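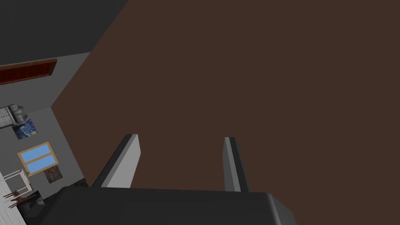

Two light grey fingers, wide open, and a lot of brown.

2025-11-25, paper bench

Right, the lanterns. I said in October that I wouldn't leave the winter table things until the last minute and of course I have, so this is me catching up with myself before I forget what I did.

The plan is a run of paper lanterns down the middle of the long table, all soft warm colours, no red and no green. I've been calling the set Halo because of the ring at the top, and the name seems to have stuck (it's on the box lid now in marker, so that's that). Each one is a tube of thin paper over a wire ring top and bottom, pleated, with a band of something sparkly at the rim. Battery tea lights only. I'm not having a real flame inside paper, however pretty.

Paper first. I tried the tissue we had left over from the garlands and it was hopeless, it went to mush the second the paste touched it. Then the 70 gram stuff from Juka, the cream one with the little flecks in. Much better! It takes a crease, it lets the light through, and it forgives you if you have to peel it back and start the seam again. I did have to peel it back and start the seam again. More than once, if we're being truthful in the notebook.

Folding notes, while my hands remember. Score all the lines on the back before folding any of them. Fold every other one, turn the sheet over, then fold the rest. If you try to go along in order the pleats creep and by the end you've got a fan. Bone folder for the scoring, thumb for the folding — the bone folder leaves a shiny line on this paper and it shows when it's lit.
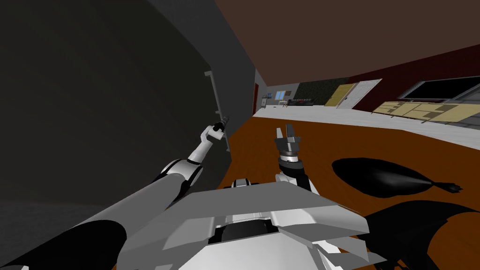
Paste next, and I went with Pap again. I keep meaning to try something fancier but it dries clear and it doesn't smell. Mix it a touch thicker than the packet says and let it sit while you make tea. The first batch I used straight away and it had lumps like porridge. Brush it on the paper, not on the wire, then roll the wire into the edge and pinch. Clothes pegs to hold it. The wooden ones mark the paper, so use the plastic ones with the soft pads, which live in the biscuit tin with the ribbon ends.

Colour is where I've had the most fun. I did a wash over the pleats in a dusty peachy pink, sample card number 319, and it is gorgeous, like the inside of a shell. Needs 2 coats. After one coat you think it's fine and then you put a light behind it and it's all streaks. Let it dry flat and stretched out, with a book at each end, otherwise the pleats close up and stick to each other and you have to prise them open with a butter knife, muttering.

I also tried a lilac. Lovely in daylight, a sort of grey bruise once it's lit up. Not using it. I've pinned the test strip to the corkboard in case somebody wants it for something that doesn't have a lamp in it.

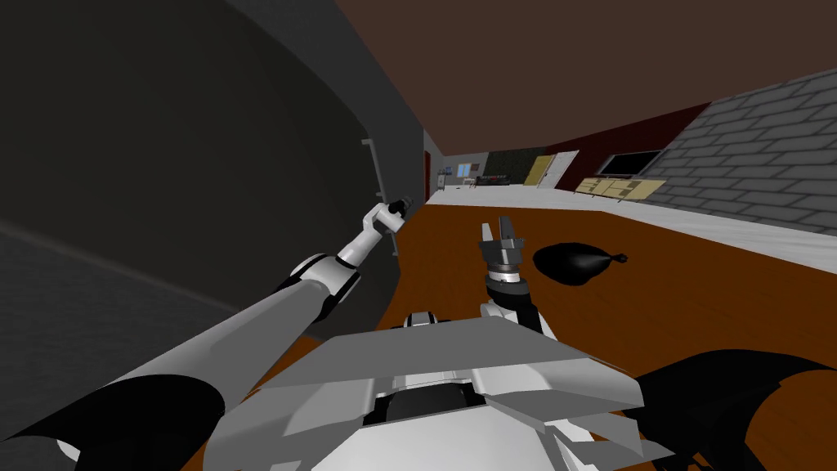 Gripper just right of the slim handle, brick wall further over.

The sparkly rim. My first idea was loose glitter and I talked myself out of it, we're still finding the stuff from the place cards in the floorboards. So sequin tape instead, the narrow kind, stuck down with a thin line of the same paste and pressed with a ruler. It goes on nicely as long as you start at the seam and finish at the seam. I tried starting halfway round and the join was the only thing you could look at.

The other option is tinsel, and I've rather fallen for it. There's a craft magazine from 1984 on the shelf by the kettle, the one with the cover half off, and it has a page on trimming a lampshade by unpicking old tinsel and couching it down with cotton. So I had a go with a snipped-up bit of silver and a matching thread. It's slow, it's fiddly, it sheds all over your jumper, and it looks absolutely wonderful. A bit scruffy in a good way. I think the lanterns at either end of the table get tinsel and the ones between get sequins, and then my fingers might survive.

Worth writing down that the tinsel has to go on before the top ring is fixed. You need to get your hand inside the tube. I found this out in the other order. 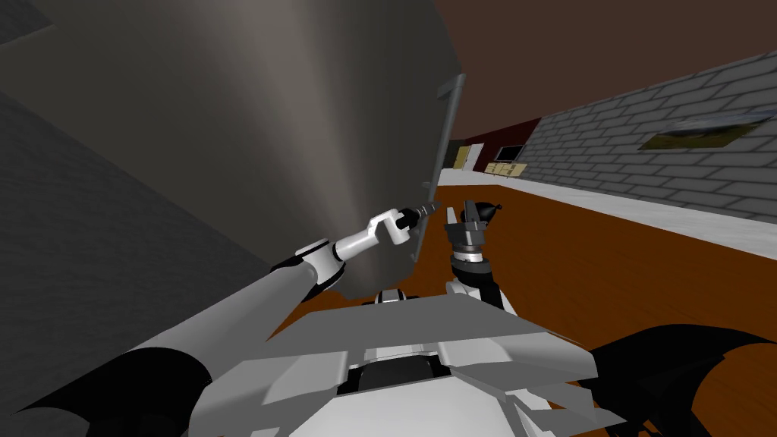
Manolis Sotiropoulos
Paper and lampshade bench

Hanging versus standing — still not settled. I'd pictured them standing on the table but they look very sweet hung from the beam at different heights, and then there's room for actual plates. The catch is the thread. Clear nylon slides about on the ring and the lantern ends up on a tilt. Waxed linen grips, but you see it. If we hang them I'd use the linen and make a feature of it, maybe rub a bit of the pink along it.

Warum (the café, for anyone reading who wasn't on the emails) would like a set for their window once ours are done. They want them bigger. I've told them yes in principle but I'm a bit worried the paper will sag at that size, so it may need a third ring in the middle. Will mock one up in newspaper before I cut any of the good stuff.

Bits to pick up or sort:

More cream paper from Juka, same batch if they have it, the last lot was slightly yellower
Battery lights, the warm ones. The cold white ones make the pink look ill
Silver thread
A new brush, the flat one is dropping hairs into the wash
Return the long ruler to the framing bench

Left the latest three drying on the top shelf with the books on. Please don't move the books!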